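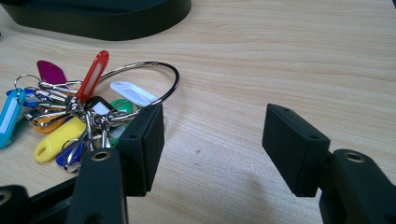
One reader of the last edition wrote in to ask why her Plarel key log kept telling her a tag was "already out" when it was hanging right there in front of her. Somebody had brought it back without signing it in, and the log only knows what you tell it. So I've rewritten this section, and I hope it's clearer now!

Section 5: Setting up your tags

I do this part at a table with plenty of elbow room – it takes me 40 minutes for a full set of keys, and I'd never try it at a busy front desk.

1. Open the log and choose New Set. Give it a short name. Mine is called Okafor, after the building, and that's plenty.

2. Pick a color for each floor or department. Write your choices down before you touch a single tag (I didn't, the first time, and ended up redoing the whole second floor).

3. Type in the tag number, then the door it opens. The log takes up to 1000 tags per set.

4. Slip the paper label into the tag and close the cover until it clicks.

5. Put one key on each split ring and try it in its door. Yes, every door.

6. Press Save, then print the list and keep it somewhere away from the keys.

Note: If you're moving over from the old Astier cards, keep your old numbers. I skip any number that's been retired, so there's a hole in my list at 1398, and the log doesn't mind.

Caution: Don't write the street address on a tag. If it gets lost, whoever finds it has the key and the door.

Caution: Deleting a set can't be undone. Print first, then delete.

Spare labels come from Flestuletti in sheets, and they do fit the older tags if you trim the corners a little.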